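Serienabend zu Hause: Tipps für Ton, Bild und Aufnahme

21. Januar 2019

Wer jeden Tag seine Serie schaut, kennt das Problem: Die Musik ist laut, die Dialoge sind leise. Stellen Sie zuerst im Menü den Ton auf «Sprache». Bei unserem Gerät von Wisik ist dieser Punkt ein bisschen versteckt, unter «Erweitert».

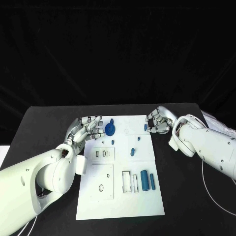 Stöckli schreibt dazu, bei ihm habe erst geholfen, den Fernseher 20 cm von der Wand wegzuziehen. Vorher klangen alle Stimmen wie aus einem Eimer.

Die Festplatte vom Rekorder wird schneller voll, als man denkt. Auf unsere passen bis zu 400 Folgen, aber ich lösche jeden März alles, was ich schon gesehen habe. Vor den Ferien prüfe ich auch die Serienaufnahme – manchmal ändert der Sender die Uhrzeit, und dann fehlt genau das Ende.

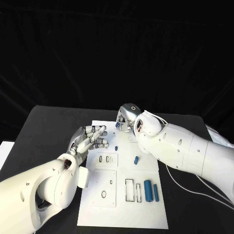 Zwei weisse Roboterarme über einer weissen Platte

Noch drei kleine Sachen:

1. Den Bildschirm nur mit trockenem Mikrofasertuch wischen, nie mit Glasreiniger.

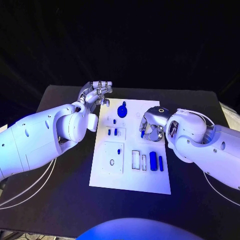
2. Batterien der Fernbedienung immer beide zusammen wechseln.

3. Kabel hinten mit Klettband bündeln und beschriften – mit Bleistift auf Malerklebeband geht es gut.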